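## Wool in Small Rooms

Wool takes up moisture from the air and gives it back slowly. In a small rented room, that makes garment spacing a matter of ventilation as much as neatness.

Nidia Marulanda, who repairs outerwear at Pundier, advises leaving 2 inches between coats. A heavy coat should hang from a shaped hanger, with the pockets emptied first. Wire hangers concentrate the load at two points and mark the shoulder within a season.

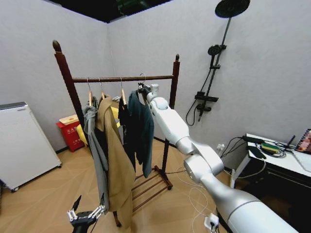 *A camel-tan coat on an open wooden rack.*

Open racks dry cloth faster than closets but admit dust and light. Marulanda brushes each coat after five wearings, working from the collar down. Steam is applied only to creases.

Moth damage is a separate problem. Larvae feed in dark, still places, under lapels and inside cuffs. Cedar has a weak effect that fades as the oil evaporates. Freezing works on small items if they are sealed in a bag first.
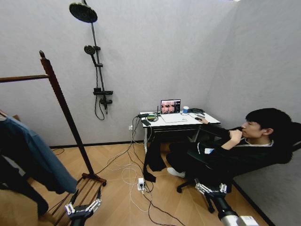
*At the desk, laptop open.*

Room humidity should stay near the middle of the scale. A basic meter is enough, placed at shoulder height and away from the window. Readings taken in June will differ from winter ones, and the spacing can be adjusted to suit.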